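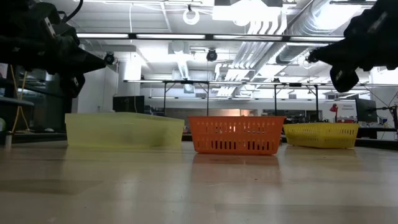 Doherty Property Care started with one duplex and one very tired landlord. We manage rentals for people who own a house or two and do not want the phone calls. Single family, duplexes, small buildings up to 5 units. That's the whole list. No office parks, no storage. On turnover day everything a tenant left behind gets sorted before the cleaners come in, and plastic bins and baskets in a row at the back of a table, yellow-green, orange, yellow, is as fancy as sorting needs to get. Then paint, locks, listing, showings. Most owners never have to drive over.

Where we work

Pledby and Diter, plus the county road between them. We've been asked to go further out. Not yet. If the water heater goes at 6 a.m. we want to be there before the tenant leaves for work, and from our office on the Pledby side that only works if we stay close to home. Right now we look after 242 homes. A lot of them are the old mill houses north of the tracks -- small lots, steep stairs, good bones, terrible closets. We know those houses pretty well by now. The shutoff valve is behind the panel in the downstairs bath. Almost always.

Diter is newer. Mostly ranches from the same two builders, attached garages, bigger yards. Rents a bit higher, tenants stay longer. Different headaches too (sprinklers, mostly, and the HOA letters).

What we do for owners

Find the tenant. Check the references by phone, and yes we call the landlord before the current one too. Write the lease, collect the rent, send you your money and a statement by the tenth of the month. Walk the property twice a year and send you the notes. Handle repairs under the limit you set. Over the limit we call you first, every time, unless there's water coming thru a ceiling.

We don't mark up repairs. You get the plumber's bill, same number the plumber gave us. Our fee is a percent of rent collected, so an empty house pays us nothing. Keeps us moving on vacancies.

Leasing fee is separate and is on the fee sheet. Ask for the fee sheet. It's one page.

What we do for tenants

Answer the phone. Repair requests go through Platora, our tenant portal, or you can just call, which half of you do anyway and that's fine. Rent can be paid in Platora or by check in the slot by the front door. Please write the unit number on the check. Please.

Move-out list goes out when we get your notice. Deposits are returned with an itemized letter and we send the move-in report along with it so you can compare. If you disagree with a charge, write back and a different person in the office looks at it.

Pets: depends on the owner. Most say yes to cats. Dogs, ask before you apply so you dont waste the application fee.

The office

Small. Two people on leasing, two on maintenance, plus the front desk and the bookkeeping. We use outside trades for roofs, furnaces and anything electrical bigger than a light switch. Same companies for years now, all licensed, and we keep their insurance papers on file if you'd like to see them.

Parking is in back, off the alley. The front spaces belong to the dentist and they will tow.

Thinking about renting out your house?

Call us before you put new carpet in. Seriously, call first. We'll walk through with you, tell you what it'd likely rent for and what we would fix or leave alone. No charge for the walk-through. Sometimes the answer is sell it, and we'll say so -- we aren't a sales office and don't get anything out of it either way.

July and August book up fast because of the school calender, so if you want a summer lease get in touch in spring. Office opens at 8:30 a.m. After hours line is for emergencies: no heat, no water, lockouts, leaks.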